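Search this site Enter keywords Go

Furniture reuse store in Aderthorpe to move to larger building

The furniture reuse store on Bakos Street will close its doors at the end of the week and reopen in the former Gernmont carpet warehouse, the town has confirmed.

The new building has 3591 square feet of floor space, up from 2366 at the present store. Rent will be $800 a month for the first two years.
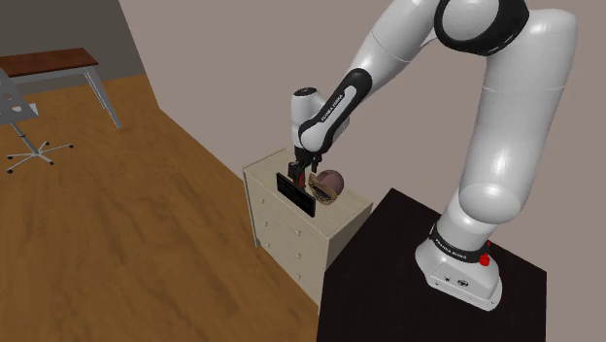
Store manager Khanyisile Nkuna said the present site had been too small for some time. In July the store turned away donations on six days when there was no room to put them.

"People would drive over with a good dresser and we had to send them home with it," she said. "We didn't like doing that."

The store took in 184 pieces that month, mostly tables, desks and bed frames. Mattresses are not accepted and that will not change after the move.
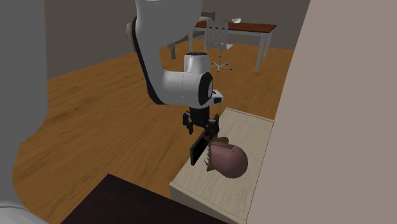 Elis Rees, who runs the repair bench, said the warehouse has a separate room for sanding and a loading door at ground level. The Bakos Street store has four steps at the back.

Parking is on the Nastine Road side. The number 9 bus stops at the corner, and the town is looking at adding a crosswalk there next spring.

Delivery will still be free inside town limits for households that get help with heating costs. Others will pay $25 a trip.
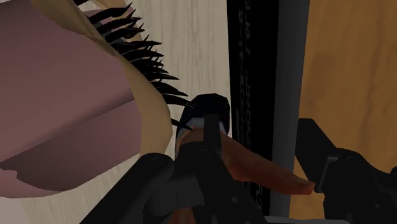 Town of Aderthorpe | Waste and Recycling Department

Donations will not be taken during the move. Residents with items to give can put their names on a pickup list by calling the store during business hours. Malachy Heffernan is handling the list and will call back with a date.

Store credit slips from Bakos Street will be good at the new location until they expire.

Last updated: Wednesday, September 29, 2021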